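**Tópico: Braço robótico na desmontagem, como ficou o vosso trabalho?**

**bancada_norte** · 12 de abril de 2022

Trabalho na recuperação de computadores de secretária na Ullonside. Desde fevereiro temos um braço na linha das torres, a que chamamos Sang porque é o nome do projeto nos papéis. Trata da zona do processador. Abrir a caixa, deitar a torre na plataforma e tirar a memória continua a ser connosco.
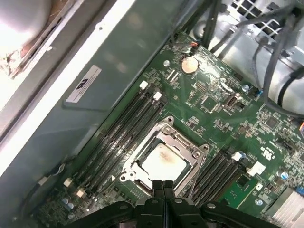 O que mudou para mim foi o ritmo. Antes fazia uma torre do princípio ao fim e passava à seguinte. Agora preparo, deixo no braço, vou preparar outra e volto para ver se ficou tudo como devia. Ao fim do turno ando mais do que andava e uso menos as mãos. A chave de parafusos quase só serve para os casos que o braço recusa.

Queria saber como é noutros sítios, sobretudo se vos mexeram nas categorias ou no salário.

---

**torx_t15**

Na Gromcombe tivemos coisa parecida durante uns meses. Salário igual, categoria igual, mais tarefas. Passámos a limpar a garra, a preencher o registo de falhas e a chamar a assistência. Nada disso estava na descrição de funções. Pede por escrito o que te cabe fazer, antes que fique por hábito.

---

**mlopes_reciclagem**

Discordo um bocado do torx. Estive nove anos a abrir caixas à mão e tenho o pulso direito estragado. Se me tirarem as alavancas e os dissipadores colados, podem dar-me registos para preencher à vontade.

O meu problema é outro: quem entra agora não aprende a tirar um processador sem dobrar pinos. Quando o braço para, só os mais velhos sabem fazer.

---

**bancada_norte**

A questão dos novos também se põe cá. Temos uma pessoa que entrou em março e ainda não fez um socket sozinha. Pedi que passasse uma manhã por semana na bancada manual e disseram que iam ver.

Deixo outra do posto, com uma Dell.
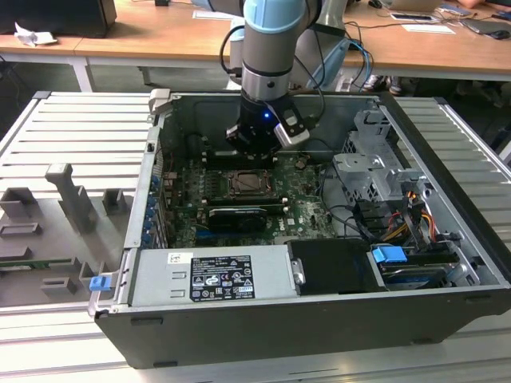
*Torre Dell deitada na plataforma, painel lateral à esquerda, garra por cima do socket.*

---

**skg_turno2**

Sou da Skongate. Quantas fazem por dia? Aqui a chefia atira números para o ar e gostava de comparar.

---

**bancada_norte**

O objetivo são 60 por turno, para três pessoas e o braço. À mão, com quatro pessoas, o objetivo era o mesmo. A quarta passou para a triagem de portáteis, não foi despedida, mas o lugar dela na linha acabou.

---

**torx_t15**

Então já tens a resposta à tua pergunta. Mesma produção com menos um. O braço pode ser muito bom para os pulsos, mas a conta foi feita assim.

---

**mlopes_reciclagem**

A pessoa continua empregada, torx. Na minha empresa, quando a linha manual deixou de compensar, fechou e pronto.

---

**skg_turno2**

60 parece-me razoável. A nós pediram-nos 200 por semana num posto só, com modelos todos misturados, e não se chega lá. Cada modelo novo obriga a parar. E com as vossas peças de apoio, trocam o tabuleiro a cada modelo?

---

**bancada_norte**

O tabuleiro cinzento fica sempre à esquerda da torre e só mudamos quando entra um lote de outro formato.

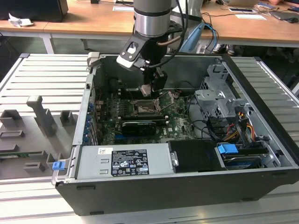
Juntamos as torres por modelo logo na receção para não andar sempre nisso. O último lote tinha 276, quase tudo igual, e correu bem. Com lotes pequenos e variados perde-se mais tempo a preparar do que se ganha, e aí preferia que nos deixassem fazer à mão sem discutir.

Sobre o que o torx disse: vou pedir a descrição de funções por escrito. Neste momento o registo de falhas é feito por quem estiver mais perto.

---

**skg_turno2**

Agrupar na receção já propusemos. Responderam que a receção é outro departamento.

---

**torx_t15**

Quando tiveres o papel, diz o que lá vem sobre as paragens. Na Gromcombe contavam o tempo de avaria como tempo nosso, e foi por aí que começaram as chatices.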